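Jisstead Suture Practice Kit, second edition: a long look after a summer of knots

I have owned more suture practice kits than I care to admit, and most of them ended up in the same drawer, tangled together with the old pads and the thread that came off the reel in corkscrews. So when the Jisstead box arrived in August I was ready to be grumpy about it. I wasn't grumpy for long! I have been using it most evenings since, at the kitchen table with a cup of tea going cold beside me, and I've let a whole string of students loose on it as well, so I think it has had a fair trial by now.

It costs $186, which made me swallow a bit. For that you get a pad, a needle driver, two pairs of forceps (one toothed, one plain), scissors, a good stack of needles with thread already attached, and a spiral-bound booklet that lies flat when you open it. I mention the booklet early on since I'd have paid a fair part of the price for that spiral binding alone. Anyone who has tried to hold a page open with an elbow while tying a square knot will know what I mean.

The pad

The pad is the part most people will want to hear about. It is layered, with a firm skin on top and a softer fatty layer underneath, and there are seven cuts already made in it, from a short straight one up to a nasty ragged corner that Sławomir Szczepańska in my evening group has taken as a personal insult. The top layer holds a stitch well if you take a sensible bite. Take a stingy one and it tears, and I'm glad it does. My old Eltimus pad would forgive anything you did to it, and I'm fairly sure it taught a few people some very lazy habits (me among them, for a while).

It does slide about. There are little suction feet on the bottom, and they grip nicely on a glass cutting board and not at all on my wooden table. I ended up putting the whole thing on a damp dish towel, and that cured it.

The instruments

The needle driver is better than it needs to be. The ratchet clicks over cleanly, the jaws meet all the way to the tip, and it hasn't loosened at the joint even with several of us leaning on it. The forceps are fine. The toothed pair is a touch springy for small hands – Radomír Kollár, who has enormous hands, loves them, and I find my thumb gets tired by the fifth stitch. The scissors I would call adequate and leave it there. I swapped them for my own after the first week, and if Jisstead would put a decent pair in the next edition I'd be a happy woman.

The needles and thread

You get curved needles in three sizes, and they are properly sharp, so please don't do what I did and sweep up a stray one with the side of your hand. The thread is the real pleasure. It's soft, it lies where you put it, and a knot stays down after the second throw without you having to strangle it. I also tried the kit with a reel of Čierny, which I buy by the box for classes, and the Čierny is stiffer and shows up better against the pad. Beginners may like it for that reason. For feel I'd stay with what's in the box.

If you practice the way I do you'll run through the supplied thread in a month. Refills come from Werent, they take their time arriving, and the order page made me type in my address twice. My first refill came with order slip 1757 stuck so firmly to the packet that I tore the packet getting it off. Small things, but there we are.

The booklet

Lovely clear drawings, large print, and an honest amount of white space for scribbling. It starts with simple interrupted stitches and stays there for a good long time, and I approve of that very much. There is a section on continuous stitches near the back which feels hurried, and the mattress stitch gets one page when it could use four. Juraj Zelenák, who proofreads my class handouts, found two places where the left and right hand labels have been swapped. Pencil those in before you hand the book to anybody.

How it compares with the real thing

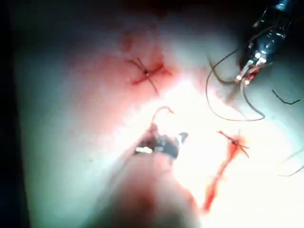
Gianni Mazza's class partner and your reviewer, Radomír Zeman's old student: M. Mazza

Moist tissue under a bright light is a different animal from a dry pad, and no kit I know of gets you all the way there. The surface shines back at you, the middle can glow so brightly that the fine folds fade away, and the thread throws its own faint shadows, so for a moment you may follow the shadow and lose the strand. Look at the loose loop as well. With two stitches finished and the needle in the grasper, there is still a long curl of thread wandering off in a wide arc, and keeping track of that curl is half the work. On the Jisstead pad you can learn to tame it, but you'll be learning on a matte surface that never glistens.

My own remedy is cheap. I wipe the pad with a little water, put the desk lamp right over it, and ask people to place three stitches without letting the loop drift across the cut. The first tries are usually dreadful and everyone laughs, and by the end of the evening there's a row that looks rather nice. The pad dries off well afterward and mine hasn't gone tacky, though I do dust it with cornstarch before it goes back in the box.

Should you buy it?

If you're in a course and will sit down with it several times a week, yes, and gladly. If you only want to find out whether you like suturing, borrow one first, or buy a plain pad and a reel and see how you get on. The maker says the pad is good for 600 stitches. Ours is looking chewed along the straight cuts, but the ragged corner has plenty of life left in it, mostly thanks to Sławomir refusing to go near it again.

Four stars from me, and I'd give back the missing half of the fifth for better scissors.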